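Kabelkiste mit Geschichte: Werkstatthaus Brinia räumt auf
20. Oktober 2023

Brinia. Wer im Werkstatthaus in den vergangenen Jahren ein Netzwerkkabel suchte, fand zuverlässig drei, die zu kurz waren, und eines, das in einem Knoten mit einem Bügeleisen lebte. Damit soll nun Schluss sein. Das offene Haus an der alten Trunlow-Spinnerei hat seine Bestände gesichtet und 137 Kabel auf die Tische gelegt, dazu Steckerleisten, Netzteile ohne Gerät und Geräte ohne Netzteil.

Sortiert wird nach einer Regelung, die seit Februar am Schwarzen Brett hängt und bislang vor allem dort hing. Netzwerkkabel kommen in die flachen Schubladen am Fenster, Stromkabel in die tiefen an der Tür. Für alles Übrige gibt es den Karton »Faka«, dessen Name auf eine Abkürzung zurückgehen soll. Über die Langform gehen die Meinungen im Haus auseinander, der Karton ist trotzdem voll.

Die Tische im vorderen Raum sind dafür freigegeben worden, helle Holzplatten, auf denen sonst gelötet und gelegentlich Kuchen geschnitten wird. Empfindliche Stecker sollen auf schwarzem Gewebe abgelegt werden, damit sie nicht über das glatte Holz rutschen.
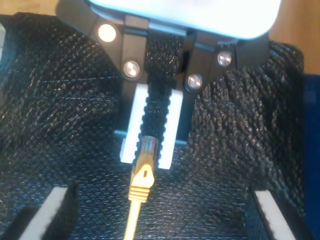
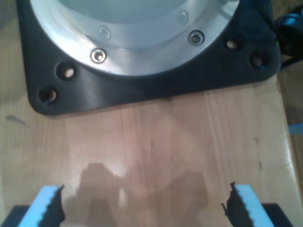
Werkstatthaus Brinia: gelbes Netzwerkkabel auf schwarzem Gewebe (erstes Bild), helle Tischplatte aus Holz (zweites Bild).

Die Aktion dauert länger als geplant. Angesetzt waren 2 Abende, inzwischen sind es sieben, und ein Ende ist nach Auskunft des Hauses »grundsätzlich vorstellbar«. Aufgehalten hat vor allem die Frage, ob Kabel nach Farbe oder nach Länge geordnet werden. Man einigte sich auf die Länge – unter der Bedingung, dass die gelben trotzdem zusammenbleiben.

Fast 34 Kilogramm Elektroschrott hat der Entsorgungsbetrieb Begum bereits abgeholt, darunter ein Faxgerät, das im Inventar noch als Neuanschaffung geführt wurde. Was doppelt vorhanden ist und funktioniert, wird gegen eine Spende abgegeben. Netzteile gibt es nur im Dreierpack, freie Auswahl ausgeschlossen.

Abgeholt werden kann während der üblichen Öffnungszeiten, Eingang über den Hof. Eigene Kabel bitte nicht mitbringen. Ein entsprechendes Schild wurde gedruckt und liegt nach letztem Stand im Karton »Faka«.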